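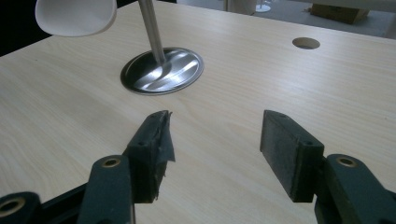

Vor der Umstellung, so ein Leserkommentar aus Titutside, habe man morgens gewusst, wer welchen Tisch vorbereitet; seit die Greifer mitlaufen, sei vor allem unklar, wer für das Nachjustieren zuständig ist. Der Einwand trifft den Kern. Automatisierte Handgriffe verlagern die Arbeit vom Ausführen zum Einrichten und Prüfen.

Tipps für Arbeitsplätze mit Greifer

Greifflächen vor Schichtbeginn prüfen. Ausgefranstes Klebeband an den Backen vollständig abziehen, Kleberreste entfernen, neu bekleben. Nicht überkleben.

Krümel und Fasern aus rauen Belägen mit einer trockenen Bürste lösen. Kein Lösungsmittel auf Schaum oder Gummi.

Leuchten mit Metallfuß an den hinteren Tischrand stellen – blanke Flächen spiegeln und stören die optische Erkennung. Kabel durch die Tischbohrung führen.

Rüstzeiten in den Dienstplan eintragen. Bei Fumden sind 2 Personen je Schicht eingewiesen, Störungen werden im Heft vermerkt. Nach 304 Einträgen wurde die Wartung auf 3 Termine pro Woche verteilt.

Lager und Gelenke nach 1680 Betriebsstunden kontrollieren, Schrauben der Backen dabei nachziehen.

Einweisungsblatt Brasora: Neufassung ab März.

Stand: 22.01.2020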